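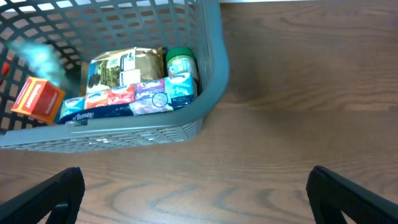
Section 4. Running the basket task by the rules

4.1 Before you start

Most of what goes wrong with a packing run goes wrong before either arm moves. The Brallmont quick-start card says set-up takes two minutes. It does not, unless you skip steps 2 and 4, and people do.

1. Read the site sheet. If it was last signed before Monday, July 4, 2022, it refers to the old stop-button layout. Throw it out and ask Hae-won Heo for a current one.

2. Press the stop button, then try to start a run. The arms must refuse. A lit indicator on an arm is not a safety check and should never be logged as one.

3. Put the basket where both grippers can reach into it without passing over the rim at full stretch. Fold the handle down.

4. Move each arm by hand through its full reach with the power off. Watch the cables. If one pulls tight or drags across the table, reroute it now.

5. Set the speed limit to 40 percent for the first run with any new item. The software will offer you more. Decline.

Caution: Keep hands off the table while the arms are powered, including during a pause. A paused arm still holds torque and can resume on a queued command.

4.2 Choosing and placing items

The Stumimau settings file lists "grocery, mixed" as one class. We think this is too generous. A foil bag, a jar with a screw lid and a pocket pack of tissues have very little in common as far as a gripper is concerned, and a rule written for one tells you next to nothing about the others.

1. Set the grip force for each item separately. Do not copy the jar value to soft packs.

2. Leave space for the fingers on both sides of anything you expect the arm to pick up.

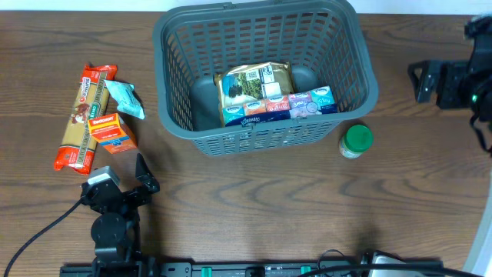 3. Handle long packets, such as dry spaghetti, near the middle. Gripped at one end they swing, and the planner does not account for it.

4. Place glass last, and well back from the table edge.

Note: The supplier quotes 2,000 cycles between finger pad changes. Judite Bragança keeps our log and has yet to see a pad reach that with glass in the mix. Inspect every 200 cycles and change pads when the ridges look worn, whatever the counter says.

4.3 Recording the run

Log every stop, including the ones you caused yourself. A run that needed a hand to nudge an item is an assisted run. Writing it up as a clean one – which the Nakden form makes very easy, as "clean" is the default – makes the whole log worthless for a safety review.

Questions about the form go to Ah-rin Wi. The October revision is supposed to remove the default. Until it does, change the field by hand before you save.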